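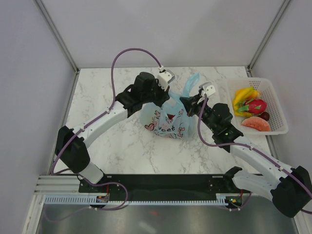 13 October 2026

Up at 4 again, couldn't get back to sleep. Wind off the lake all night. Gave up and made porridge, burnt the bottom of it, ate it anyway.

Training: 33 min on the rollers, then the stairs behind the arena. Knee grumbly on the way down, fine going up. Same as all September. Should ring the physio. Won't.

Skistance forms due end of the week and I still haven't picked. The 45 is what I told everybody at work I'd do. The short one is what my legs want. Entry's gone up too, plus the bus out to Brunton and a motel if the roads are bad. Sat with the form over lunch, filled in my name and the emergency bit, put it back in the drawer.

Skis: bases are dry as toast. Dug out the old Idivon wax, the purple one, half a block left. Iron's in the garage somewhere behind the snow tires. Skatari boots still pinch on the left, tried them with the thin socks, no better. Shop quoted me up to 900 for new boots and bindings. Laughed. Then went home and looked at the chequing account and did not laugh.

Groceries after work. Forgot milk. Forgot the lightbulb for the back hall, so that's another week of feeling along the wall for the swtich.

Frost on the windshield this morning, first proper one. Smelled like winter when I opened the door, that metal smell. Felt about ten years old for a second.

Furnace guy comes tomorrow between eight and noon. Need to clear the boxes away from it tonight. Toque in the wash. Bed by nine if I can manage it, proably ten.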